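Questions about our meditation circle

What happens at an evening circle?
We sit together for an hour. The first part is quiet breathing, then Romana Brabec reads a short message and leads a guided meditation. After that there is time to share, but only if you wish to. Plenty of people come for months without saying a word.

Do I need to believe in angels or guides?
No. The readings mention them often, and you can take those names however you like. We ask only that you let other people hold their own beliefs.

Where do you meet?
In the upstairs room of the old reading rooms in Wavovthorpe. The Bamville group meets separately and keeps its own list, so please contact them directly.

What does it cost?
A single evening is 100 crowns, paid at the door. The August retreat day is 900 crowns with lunch. If money is short, speak to Romana before the session.

What should I bring?
Loose clothes, warm socks and a blanket. We have chairs and a few floor cushions. Please leave strong perfume and incense at home.

Can I come if I am grieving or unwell?
Yes, you are welcome. The circle does not replace a doctor or a counsellor, and we will not advise you to stop any treatment.

I fell asleep during the meditation. Is that a problem?
Not at all. We will wake you gently at the end.

Are there recordings?
Members can borrow the older talks. There are more than 200 of them, listed by theme. The Kolář talks on forgiveness are the ones people ask for most, so expect a wait.

How do I cancel a retreat place?
Write to us a week before and we will return the full amount. After that we can only move your place to the next date. 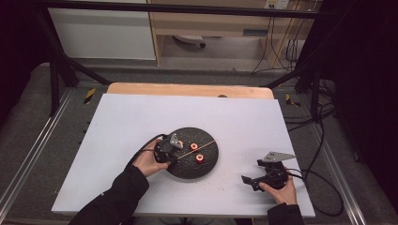 Can I bring a child?
Children over twelve may come with an adult. Younger ones find the silence rather long.

Last updated 26 Jul 2021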